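Cloltska - Rangement du textile en chambre
Fiche descriptive du jeu de données

Version du 25 juillet 2026
Langue de la documentation : français
Organisme responsable : Ollinell, service de la documentation

1. Objet

Cloltska réunit des séquences consacrées au rangement d'une chambre à coucher, et plus particulièrement à la reprise du linge laissé sur le lit ou à proximité : serviettes, vêtements souples, petites pièces de literie. Le jeu est destiné aux équipes qui étudient l'organisation des tâches domestiques, la reconnaissance des textiles froissés et la description des intérieurs. La présente fiche en expose le contenu, les règles d'annotation et les limites d'emploi. Elle remplace la notice provisoire jointe au premier dépôt.

2. Contenu

La version courante comprend 1 909 séquences, dont 1 558 annotées intégralement. Les 351 séquences restantes ne portent que l'étiquette de pièce et l'étiquette d'activité ; elles sont livrées dans un répertoire distinct et ne doivent pas être mêlées aux premières lors d'une évaluation.

Les chambres ont été aménagées sur le site de Brirnbridge. Le lit y constitue le plan de travail principal. Son habillage est choisi dans des teintes neutres, de manière que les pièces de linge de couleur s'en détachent nettement, ainsi du tissu bleu sur fond beige.
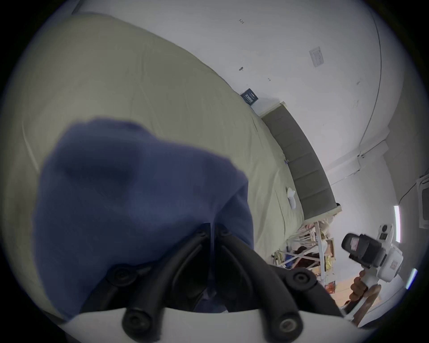 Le mobilier est inventorié une seule fois par chambre, dans le fichier mobilier.csv. Les têtes de lit capitonnées y sont enregistrées avec leur teinte et le sens de leurs coutures. Les éléments fixés aux murs - plaques, cartes, commandes - figurent dans une table séparée, sans transcription des textes qu'ils portent.

3. Activités couvertes

Quatre activités sont retenues : ramasser, déplacer, plier, déposer. Une séquence peut en comporter plusieurs. Le pliage n'est annoté que lorsque le pli est intentionnel ; un tissu simplement ramassé en boule conserve l'étiquette « froissé », même si l'une de ses parties se trouve rabattue sur l'autre.

La réfection du lit ne fait pas partie du périmètre. Les plis du drap ou de la couette sont considérés comme un état du support et consignés au champ etat_literie, selon trois valeurs : tendu, légèrement froissé, très froissé.

4. Règles d'annotation

Chaque pièce de linge reçoit une catégorie, une couleur dominante et un état. Lorsque la pièce est trop repliée pour que sa nature puisse être établie, l'annotateur emploie la catégorie « textile indéterminé » et s'abstient de toute supposition. Cette catégorie est fréquente et ne signale pas un défaut de l'annotation.
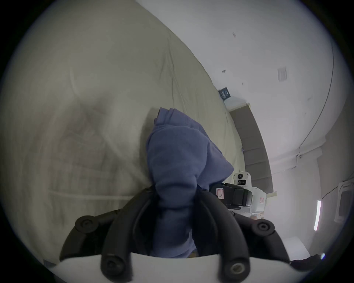 Figure 2. Tissu bleu froissé, couette beige et tête de lit gris foncé. Catégorie : textile indéterminé ; literie : très froissé.

La couleur est choisie dans une liste fermée. Les bleus grisés, ardoise et pervenche sont tous ramenés à la valeur « bleu » ; la nuance peut être précisée dans le champ libre nuance. Les petits objets restés sur le lit sont signalés par la mention « objet annexe », avec une couleur et, si possible, une forme générale. Leur fonction n'est renseignée que si elle ne fait aucun doute.

Une relecture indépendante a porté sur 1 107 séquences annotées. En cas de désaccord entre deux annotateurs, la catégorie la plus générale a été conservée. Les désaccords sont consignés dans relecture.csv - ce fichier est fourni à titre d'information et n'est pas maintenu.

5. Organisation des fichiers

sequences/ : séquences annotées intégralement
sequences_partielles/ : séquences à annotation réduite
annotations.csv : catégories, couleurs, états, activités
mobilier.csv : inventaire par chambre
murs.csv : éléments fixés aux murs
relecture.csv : désaccords relevés
evaluation.txt : liste des 317 séquences réservées à l'évaluation

Les séquences réservées à l'évaluation sont toutes annotées intégralement. Il est demandé de ne pas les utiliser pour l'entraînement ni pour le réglage des paramètres.

6. Limites connues

Les intérieurs sont peu variés. Les murs clairs et les literies unies dominent, et les tissus à motifs sont rares. Les résultats obtenus sur ce jeu ne sauraient être étendus sans vérification à des chambres encombrées ou faiblement éclairées.

La distinction entre serviette et vêtement demeure fragile pour les mailles épaisses et les tissus éponge. Les utilisateurs qui en ont besoin voudront bien se reporter au champ confiance.

7. Conditions d'utilisation

L'accès est accordé aux établissements signataires de la convention Landry, pour des usages de recherche et d'enseignement. Toute redistribution, même partielle, requiert l'accord écrit d'Ollinell. Les publications s'appuyant sur ce jeu mentionneront le nom Cloltska et la date de version portée en tête de la présente fiche.

Les demandes de correction reçues avant la fin du mois d'août seront examinées pour la prochaine livraison. Elles doivent indiquer le numéro de séquence, le champ concerné et la valeur proposée.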